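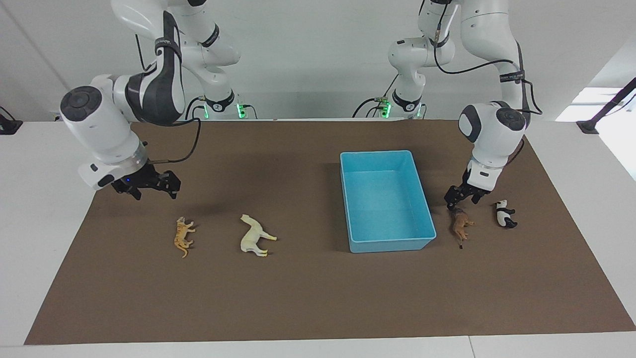
Gallery: The Animal Figure Collection on the Sorting Table

The Niltuvico Learning Resources Room lends small animal figures to schools, day programs and libraries throughout the Calach district. The lending collection now stands at 200 figures, most of them farm and woodland animals, together with the trays, mats and cards that go out with them. This page was prepared for borrowing institutions and was last revised on 11 September 2018. 

The Table and the Mat

All sorting takes place on a large brown mat laid over a white tabletop. The mat keeps small figures from sliding and gives a plain, even background against which a missing ear or a worn hoof is quickly noticed. A small brown animal is among the figures on the mat, with a light blue tray set a little right of center.

Borrowers are asked to provide a similar surface when they check a set on arrival. A felt cloth or a desk pad will do. Figures should not be checked on the floor or on a bare metal shelf, as the painted parts chip easily.

The Blue Tray

Trays are issued by group, and the group name appears on the loan card – it is not written on the tray itself. Animals go in one at a time and are set down gently. A brown figure with a darker head and mane area is held in the blue container at an angle, its head close to the floor of the tray, while a pale cream-yellow horse lies on its side on the mat.

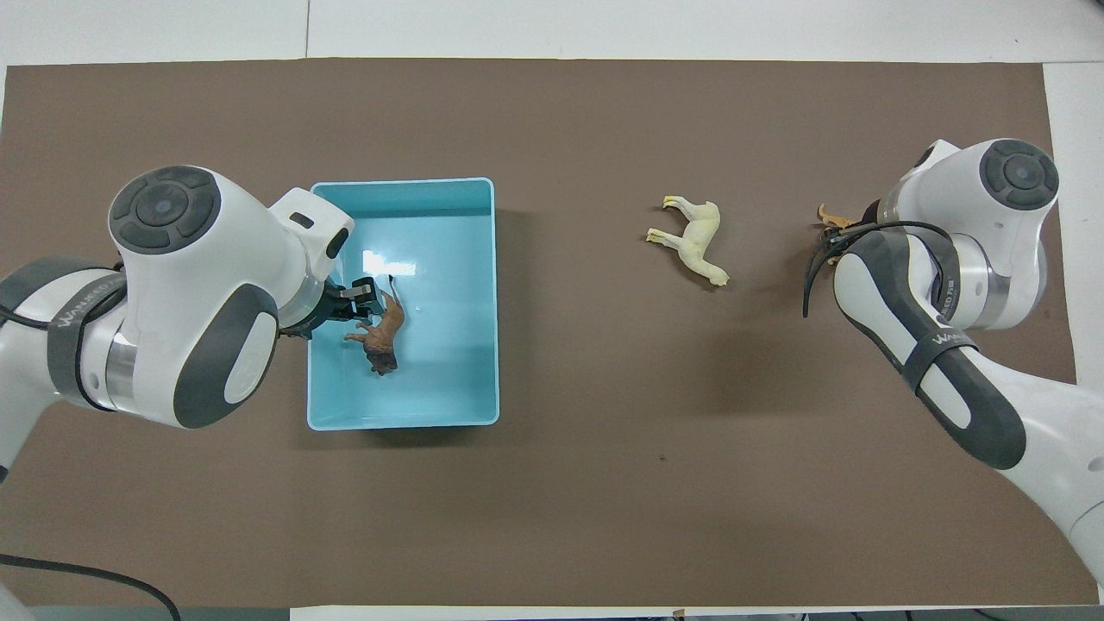 Horses and other long-legged animals are packed last, so that no weight rests on their legs. Where a tray is nearly full, the remaining figures should be placed in a second one and both entered on the same card. Lids are available on request for institutions that send their sets back by courier.

The Farm Group

The farm group comprises 98 figures and is the part of the collection most often requested, particularly in June, when summer programs place their orders. It is divided into sets for individual classrooms. Institutions wishing to reserve more than one set are advised to apply at least 4 weeks ahead.

Care and Return

Figures may be wiped with a damp cloth and mild soap. They should be fully dry before they are packed – moisture left in a closed tray damages the paint. Damaged pieces should be returned with the rest of the set and noted on the card. Please do not attempt repairs with household glue.

Around 70 figures have been replaced since the current loan rules were adopted. Replacements are matched in size to the rest of the group, although colors may differ slightly from those shown in older printed lists.

Inquiries concerning loans, reservations and replacement pieces may be addressed to Timo Schwerdtfeger, Collections Office, Niltuvico Learning Resources Room, Calach.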